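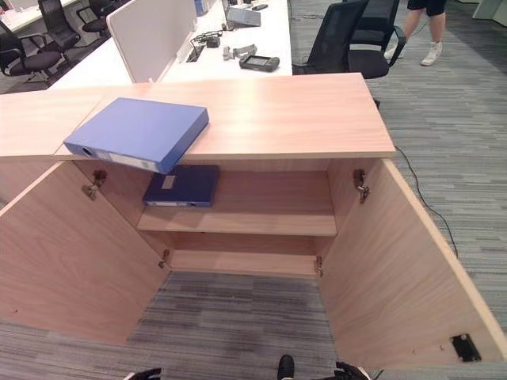
Bright blue box on the cabinet top, navy one on the shelf, both doors open.

Thread: Filing boxes into a low cabinet, remote control or guiding by hand?
Board: Teaching and demonstrations

merja_k
Posted June 19, 2025
Hello all. I am Merja Kokkonen, I have read this board for a long time but I write seldom. At our office in Gestcombe we teach a two-armed robot to put plastic file boxes into a low wooden cabinet with two doors. The boxes should end lying flat on the inside shelf.

Until now we did everything by remote control, recorded with Leone at 30 samples per second. From 443 attempts we kept a bit more than half. The bad ones are nearly all bad in the same moment: the box must go from lying on the top to being held in both hands, and then come down in front of the opening without touching the front edge. The operator is slow there and makes many small corrections, and the trained policy copies these corrections very faithfully. It shakes the box in front of the shelf like it is looking for a lost paper.

A colleague proposes that we guide the arms by hand for this part only. I am not sure it is wise to mix the two. Has someone done it?

pallet_jack
We mixed, and I would not do it again. When you push the arms yourself, your body is in the head view. In remote control it is not. Our policy learned one behaviour for "human in view" and another for "no human in view". It took us weeks to find this.

Also with two arms and one box you need two people guiding, and they never move at quite the same time. The box bends or it drops.

merja_k
Thank you, the head view is a good point. We have people who walk near the desks behind the cabinet in many recordings, but that is a different thing from arms and shoulders in front of the lens.

About two people I don't agree completely. In our trial one person held both wrists from behind and it was possible, only tiring. After 4 attempts I wanted a chair.

oskar_bench
I think you are both looking at the wrong thing. Slow corrections in remote control usually mean the operator cannot see the distance. From the head you look down onto the cabinet top, so the top hides a good part of the shelf. Of course the operator hesitates when he has to go under it.

What does the operator see exactly? Only the head, or the wrists as well? And is the delay measured? With our old Sovex link we had a delay that felt like nothing, and still everybody was making the same small waves with the hands when they came close to something.

merja_k
Delay is measured and it is small. The operator sees head and both wrists, but the wrist pictures are in small windows at the bottom and I suspect that people ignore them. I do it myself. The finger and the housing take a lot of the place, and of the cabinet and the carpet you get what remains on the sides.

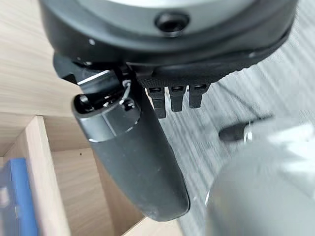
Re: wrist views (oskar_bench)
Then I would ignore them also, at that size! Make the windows larger when the hand is near the cabinet. In Leone you can bind it to a pedal. We did this and the new operators became much calmer. The old operators complained for a while, because they had learned to work from the head view and did not want to change.

For the training I would keep the wrists in any case. The network does not mind that a finger is in the way, it is always in the same way.

pallet_jack
"The network does not mind" is a big statement. If the wrist turns and the light changes on the finger, mine did mind. But I agree about the pedal.

tona_fan_22
Question from a beginner: why not take the box with one hand only? We have a Tona arm with a simple gripper and it takes folders by the edge.

merja_k
We tried it in November. With one hand the box rotates around the grip as soon as it leaves the top, and you must then correct this inside the cabinet, where there is little room between the doors. With both hands, one on each side edge, the cover stays towards the robot and you can lower it slowly in front of the opening. 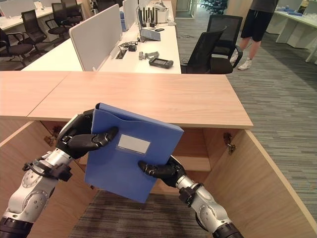

What I now ask the operators is to stop there for one breath, with the box upright in both hands, before they go lower. The pause is in every recording at the same place, so the policy can learn it as a place to start from. It is too early for numbers, but to my eye the shaking is less.

I have also asked them to let the box stick out over the front edge before the lift in some of the recordings, and not in others. If the edge is free the fingers can come from below, and if not, they have to pull it first. I want to have both.

oskar_bench
The pause is good. But take care that it is a short one. We had long pauses in our data and the robot learned to stand still. It was very good at standing still.

pallet_jack
Cut the pauses afterwards to one length. We have 1572 recordings in the present set and all of them go through a script which shortens anything without movement. I can post the script if somebody wants it, it is not pretty.

merja_k
Yes please, post it. For the guiding by hand, I will record a small separate set and keep it out of the main training for now. My colleague is still of the opinion that it will be faster — we will see. I write again when the pedal is connected.

tona_fan_22
I would like the script too. Does it need both arms in the file, or does it work with one?

pallet_jack
It works with one. You have to change the joint names at the top.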